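Test kitchen notebook, Akstead
Thursday, late afternoon

Started on the counter at last. I had promised myself the Padar pickling trials would be written up first, but every time I reached for something to write them up from, I had to move something else, so in the end I put the pen down and gave the afternoon to the corner by the tiled wall. I'm glad I did, even if the write-up is now a day behind (sorry, all). 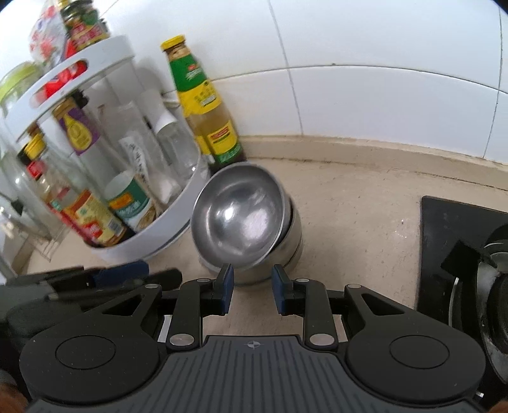

Bowls first, then, because they are what everybody grabs. We bought them through Saragih when the old enamel ones chipped, and they have been wandering between the shelf, the drying cloth and the window sill ever since. I would dearly like them to live in one stack on the counter, near the seasonings, where you can take one without crossing the room. The trouble is the top one. It sits tilted forward on the others with its shiny inside facing you, and I'd want the whole stack nested flat before we call that their home. Would whoever uses them last please settle them properly? Sizes in order, biggest at the bottom.

On to the bottles. The white rotating rack does most of the work here and I've grown very fond of it, squeaks and all. My thinking is that the lower tray should be for what we pour (soy, vinegar, the seafood one) and the upper tier for jars and packets, which we open less. Anything over 900 ml goes against the wall, as it makes the tray heavy to turn.

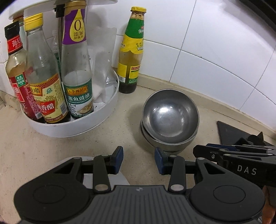 I also want a dated strip of tape on each bottle when it's opened. For the Irier dressing we weighed out 240 g of vinegar and then couldn't say how long that bottle had been going, and it would be a shame to lose a good batch to a thing like that! Ten minutes with the tape should cover it.

Still to do: find clips for the open bags, wipe under the rack, order up to 100 labels. Trials write-up tomorrow morning, before coffee if I can manage it.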